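Carbone Clothing Bank – progress report to the Hultitz Fund, July 2019

We are so pleased to be writing to you with good news, and thank you again for being patient with us over the winter, when the roof took up far more of our time than any of us would have liked.

Your grant has now paid for 5 months' rent, and since December we have passed on 210 items to local families, against the 200 we promised you. School shirts and winter coats remain what people ask for most, and we never seem to have enough of either!

Sorting is still the slow part of the work.

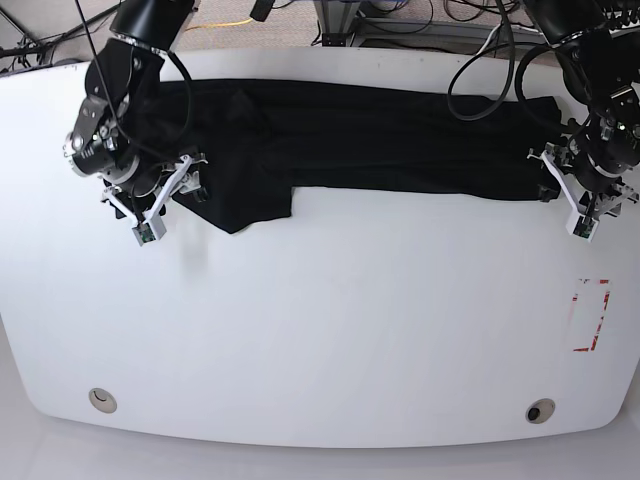
We would dearly like to open on 2 mornings a week from the autumn – the mothers from the toddler group have been asking – and we hope to send you costs for that with our next report.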